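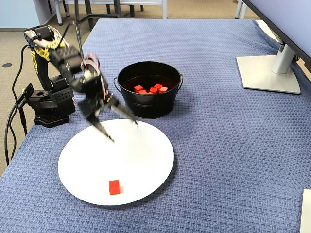
Black arm with a yellow-and-black wrap, blue cloth underneath.

How to catch up on a very long drama before the last series starts

20 March 2023
By Flusterstead Telly Diary

So the final run of Trarkska lands in June and you've never seen a minute of it. Or you watched the first series, loved it, moved house and forgot who everybody was. There are 86 episodes so far and I've now been through the lot twice, once properly and once in a mad dash, and the mad dash was much more fun than I expected. I've since done the same with Villalobos (shorter, sillier, far more murders) and the method held up well enough that I thought I'd write it down.

First, work out how many evenings you've really got. Get the calendar out and cross off the ones that are already gone — birthdays, late shifts, the football if that's your thing. Whatever's left, knock a few more off, as you will fall asleep on the sofa at least once. Don't plan on four episodes a night. I tried that with Okholm and by the second week I couldn't have told you which brother owned the ferry.

Next, find an episode list and mark it up before you watch anything. I use three pencil marks: a tick for must watch, a wavy line for half watch, and a cross for skip. Openers and finales always get a tick, and so does the episode just before a finale, which is usually where the big thing happens. For the rest, look at the one-line blurbs. If it says "a stranger arrives" and the stranger's name never turns up again further down the list, that's a cross. Christmas specials are nearly always a wavy line, although the second Trarkska one runs to 90 minutes and the last quarter of an hour matters a lot, so tick that!

Stay off the fan pages while you're doing this. Even the cast list will spoil you, because it tells you how many episodes each person is in, and once you've seen that somebody stops halfway through series three you'll spend the whole time waiting for them to fall down some stairs.

Then do a family tree. I know, I know. But get a big sheet of paper and put the main household in the middle, and add people as they turn up. Pencil again, you'll be rubbing out fathers. I write where each person was last seen next to their name ("in Lisbon, cross") and it saves so much rewinding.

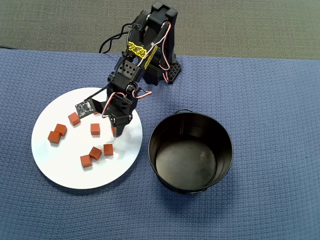 White plate on the blue cloth, the arm reaching over it.

Now the watching. Must watch means phone in the other room, subtitles on. I'm a huge fan of subtitles for this sort of drama, as half the plot gets mumbled into a scarf. Half watch means you can iron or peel potatoes, and if you hear the sad piano, look up. For the skips, read one short summary of a paragraph or so. Some of the recaps out there are 2,000 words long and you could've watched most of the episode by then.

Take a night off between series. I went straight from the end of two into the start of three and the fire at the hotel hardly landed, whereas the second time round I left a gap and had a proper cry.

If you fall behind, move some wavy lines to crosses in the middle of a series, never at the end. In Trarkska you can safely drop most of the vineyard stuff in series four. I had 11 episodes to go with three nights left, cut five of them, and I only felt lost once (the twins, and I think everyone's lost with the twins).

Last bit: save the most recent finale and watch it the night before the new one starts, even if you finished everything else a week earlier. Then dig out the family tree and stick it somewhere you can see it from the sofa. Mine's on the side of the bookcase, and there's a fresh sheet of paper waiting for Okholm, which I'm going to start again from the beginning.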